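About Varnach Music School

Home | About us | Lessons | Ensembles | Hire of instruments | Contact

Varnach Music School teaches recorder, harp, cello and singing to children and adults. We are a small school with two teaching rooms and a larger room for ensembles, and most of our students live close enough to come by bicycle.

The school was started by Sobia Abbasi, who is still our director and still teaches the beginners on recorder. She came to this country as a grown woman with a music diploma and very little English. Her first students were the children of her neighbours, and the lessons took place in her kitchen. When the neighbours' friends began to ask also, she rented the first room on Qureshi Lane.

How we teach

Every new student has a short meeting with a teacher before the first lesson. We do not make a test at this meeting. We ask what music is played at home, what the student would like to play, and how much time there is for practice in a normal week. After this we suggest an instrument and a teacher, and the family decides.

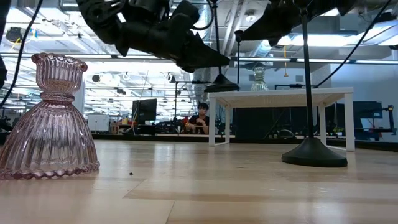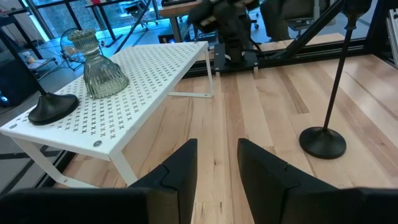

Lessons are individual for the first year. From the second year we ask all students to join an ensemble as well – playing beside other people teaches listening and counting in a way that we cannot give in a private lesson. Students who feel shy may sit in for a term without playing.

Our ensembles

Junditer is the ensemble for students under 14. It rehearses each week during term and gives a concert in February. Skatura is for older students and adults, and its programme is mostly early music, with some new pieces written by our own teachers. Both groups are happy to lend parts to other schools.

The music library

Our library holds 2,262 printed scores, and 621 of them are for recorder. Many were given to us by a retired organist, and her pencil fingerings are still in the margins. Students may borrow two scores at one time. Please use only soft pencil in them, and bring them back before the holidays.

Fees and enrolment

The fee for a term of individual lessons is $165, and ensemble rehearsals are included in it. Instruments can be hired from the office – small cellos go quickly, so please write to us early. Families with more than one child at the school should ask for the reduced fee.

Page last updated Mar 4, 2018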